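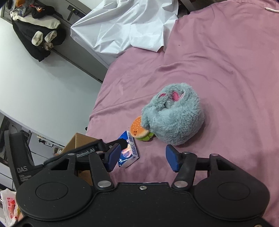
How often should you wash your sheets? Every week in summer and every ten days or so the rest of the year is what I've settled on.

I used to stretch it to three weeks when I was renting on my own. Then I moved into a unit with no dryer and a west-facing bedroom, and by January I was waking up sticky every morning. Weekly washing fixed most of that. The rest was fixed by getting rid of the polyester set I'd had since uni.

What I use now is two fitted sheets, two flat sheets and four pillowcases, all cotton. One set is on the bed, the other is in the cupboard. I don't keep a third set. I had one for years and it only came out when my sister stayed, and it always smelled like the cupboard.

The fitted sheets are from Suvik and they've held up well. The elastic goes all the way round, so they stay put on a deep mattress. I paid $82 for the queen size, on sale. Before that I had a Dristinach one that was softer out of the packet but pilled within a few months, mostly down the side I sleep on.

I wash at 40 degrees with half the powder it says on the box. Full scoops left the cotton stiff. No softener either – it made the towels useless and I doubt it did the sheets any good. Doona cover goes in a separate load, buttoned up, otherwise everything else ends up inside it in a wet ball.

Drying is all on the line. If I hang them out by eight they're in by lunch, folded over the line by a third with the pegs near the hems. On wet weekends they go over the doors, and the house looks ridiculous until tea time.

My neighbour Areeba Paracha irons hers. I tried it once. It took 26 minutes for one flat sheet and I couldn't tell the difference by the next morning, so that was that. Folding them while they're still warm off the line does enough for me.

Mattress protector gets done once a month, pillows twice a year. I've been meaning to replace the pillows, so if you've had a decent latex one for more than a couple of years, leave the brand in the comments.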